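De: Ji-hoon Ban
Para: lista kutivura-dados
Assunto: Re: [kutivura-dados] Episódios de montagem de CPU, o que falta

Kolbrún Hjaltadóttir escreveu:
> Olá a todos,
> Estive a ver o lote de janeiro da tarefa do processador. Contei 1095
> episódios no índice, mas a distribuição preocupa-me. Quase 200 começam
> com a peça já muito perto do socket e o modelo aprende pouco com a
> aproximação. Também encontrei 17 sem anotação de fim de tarefa.
> Podem dizer-me se vale a pena repetir ou se aproveitamos assim?
> Kolbrún

Olá, Kolbrún,

Os 17 sem anotação são falha do script de exportação da Varkia. Os vídeos estão completos no servidor, só falta o campo. Corrijo isso amanhã de manhã e volto a gerar o índice com os mesmos identificadores, para não estragar as divisões de treino e validação que já fizeste.

Quanto aos que começam perto do socket, eu não os deitava fora. São úteis para a fase final, em que a câmara do punho é a única que vê alguma coisa. O que proponho é separá-los numa subtarefa própria ("alinhar e pousar") e gravar mais episódios com o ponto de partida afastado, fora do chassis.
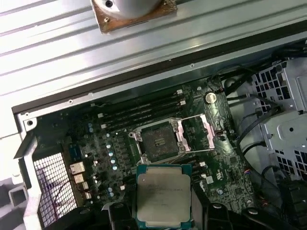

Câmara do punho: Xeon na garra, logo abaixo do socket, com a placa de retenção aberta.

Neste tipo de posição os dedos aparecem só na margem inferior e a peça fica bem visível, com o socket livre. Quem anotar deve marcar o início da subtarefa quando o processador e o socket inteiro estiverem na imagem ao mesmo tempo. Se o socket estiver tapado, mesmo em parte, o episódio conta ainda como aproximação.

Para as novas gravações sugiro 4 orientações do chassis na mesa e a partida sempre de um ponto diferente. Os operadores tendem a repetir o mesmo gesto ao fim de uma hora, por isso convém trocar de pessoa a meio da sessão. Peço também que não se apaguem as tentativas falhadas. Na tarefa das memórias, em Felilden, apagámos as falhas no início e depois o modelo não sabia recuar quando o módulo entrava torto.

Falta decidir se a placa de retenção é fechada pelo robô ou à mão. Por mim ficava fora desta tarefa, com episódios à parte, mas o pessoal da Brøndum queria a sequência completa. Se alguém da lista tiver opinião, responda aqui antes de eu alterar o protocolo.

Cumprimentos,
Ji-hoon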